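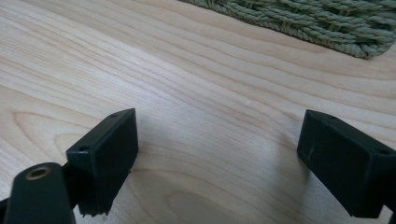

5. Closing travel and zero

The closing travel of the Ccori hand tool is set after both fingers are mounted and before the first fabric trial. Work on a flat, clear table with the tool held in its normal working position. With the fingers fully open, the gap should show bare table and nothing else; keep mats, cords and offcuts outside it, as with the green rope mat at the back of the bench. If anything sits between the fingers during zeroing, the controller stores a false closed position and every later grip will be loose by that amount.

5.1 Before you start

You need the hex key from the finger kit, a strip of plain paper and the Simance setup program, version 4 or later. Finger blocks printed from the older files fit the same arms, but their travel is shorter. Do not mix old and new blocks on one tool.

Caution: Keep your own fingers out of the gap whenever the motor is powered. The jaw does not sense contact until step 7 is complete.

5.2 Setting the zero

1. Switch off the motor supply. Leave the controller powered from USB.
2. Open the jaw by hand until both arms reach their stops.
3. Check that the two finger blocks sit at the same height above the table. Loosen the block screws, correct any difference, and retighten. Do not overtighten; the screws pull through printed plastic without much warning.
4. Lay the paper strip between the inner faces and close the jaw by hand until the strip drags but does not tear.
5. In Simance, open the Jaw page and press Set Closed. Note the value shown. On the workshop tool it is 217.
6. Open the jaw fully and press Set Open.
7. Switch on the motor supply and run Cycle Test 2. The jaw should close, pause and reopen without knocking at either end.

Note: If the jaw knocks at the open end, reduce the open value in small steps and repeat the test. Do not file the stops.
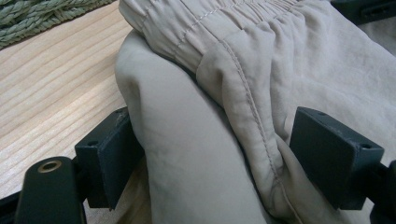
Procedure by Tonantzin Manríquez
Checked on the bench by Panya Noiphan
Revised 5/16/21

5.3 Fabric trial

Use a light garment with an elastic waistband. A gathered waist and a stitched seam give the jaw uneven thickness to close on, and a poor zero shows up quickly.

1. Lay the garment on the table and fold it over so the jaw has several layers to take.
2. Bring the fingers down on either side of the fold, with the seam between them.
3. Close at the Low force setting. The layers should bunch into a tight bundle between the inner faces.
4. Lift the garment clear of the table and hold it there for a slow count of five.
5. Lower it, open the jaw and check the cloth for pulled threads.

If the cloth slips in step 4, go back to 5.2 and repeat the zero before raising the force. Medium force is meant for denim and towelling. It will mark thin cotton.

Caution: Rough edges on a finger block can snag stitching. Dress them with fine abrasive paper, with the block removed from the tool.

5.4 Recording the result

Write the closed and open values on the card kept in the tool case, along with your initials. Changes to the printed parts go to Nattawut Suwannarat, who keeps the current files in the Trondia folder. Continue with section 6, Cable Strain Relief.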